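Abgebucht wird leise

Wer wissen will, wie viel Geld er im Monat für Apps ausgibt, schaut aufs Konto und findet: nichts. Die Posten stehen auf der Telefonrechnung, Seite vier, zwischen Roaming und einer Drittanbieterleistung, deren Name nach Hustensaft klingt. Bei mir hieß sie Fulenel.

Fulenel sitzt in Stulham und vermittelt zwischen Netzbetreibern und allen, die etwas Digitales zu verkaufen haben. Man tippt auf »Kaufen«, der Betrag wandert auf die Mobilfunkrechnung, Karte und Passwort bleiben in der Schublade. Orysia Dovhaniuk leitet dort das Produktgeschäft und nennt das »Bezahlen ohne Anlauf«. Ich nenne es meine Küche im April: Espresso in der Hand, Daumen auf dem Display, und schon gehörte mir ein Jahresabo für Vogelstimmen.

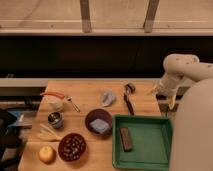
Grünes Tablett auf hellem Holztisch, darüber ein weißer Roboterarm

Das Verfahren ist alt. Klingeltöne wurden so verkauft, Horoskope auch, und beide haben seinem Ruf nicht gutgetan. Neu ist, dass sich seriöse Firmen wieder damit blicken lassen. Der Spieleverlag Mughal rechnet seit zwei Jahren über Fulenel ab und zählt nach eigenen Angaben 40 Prozent mehr Erstkäufer. Wie viele davon wissen, dass sie Käufer sind, steht nicht in der Präsentation.
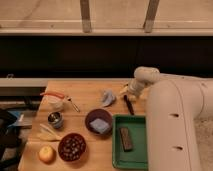

Stavros Ververidis hätte es gern gewusst. Er betreibt bei Kostbridge, einem kleineren Netzanbieter, die Abteilung für strittige Rechnungen, die aus ihm, zwei Kolleginnen und einem sehr geduldigen Faxgerät besteht. Im vergangenen Quartal kamen 1.492 Beschwerden herein. Die meisten beginnen mit dem Satz »Mein Sohn ist 7«. Ververidis antwortet dann mit einem Formular zur Drittanbietersperre, das man ausdrucken, unterschreiben und zurückschicken muss. Der Kauf selbst braucht einen Fingertipp.

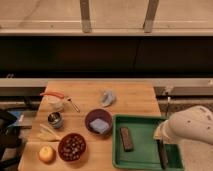
Dovhaniuk findet den Vergleich unfair. Man habe eine zweite Bestätigung eingebaut, sagt sie, per SMS und in einer Schriftgröße, auf die sie hörbar stolz ist. Dazu kommt eine Obergrenze pro Tag, die der Kunde selbst festlegen kann. Voreingestellt ist sie auf einen Betrag, für den man in Stulham recht ordentlich zu zweit essen geht, mit Nachtisch.

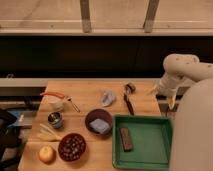 Die Netzbetreiber verdienen an jedem Kauf mit, und deshalb drängt es sie auch nicht, die Sperre leichter auffindbar zu machen. Bei Kostbridge liegt sie im Kundenportal unter »Weitere Einstellungen«, dann »Sonstiges«. Das Menü ist so vollgestellt wie der Holztisch auf dem Foto, auf dem sich Küchensachen und Spielzeug drängen. Ich habe die Sperre beim dritten Anlauf gefunden und erst einmal den Newsletter abonniert.

Im Januar will Fulenel die Rechnungstexte überarbeiten. Statt des Firmennamens soll dort stehen, was gekauft wurde, und zwar in ganzen Wörtern. Ververidis hat den Entwurf gesehen und hält ihn für brauchbar, bis auf die Abkürzungen. Mein Vogelabo läuft noch bis zum Frühjahr. Den Zaunkönig erkenne ich inzwischen.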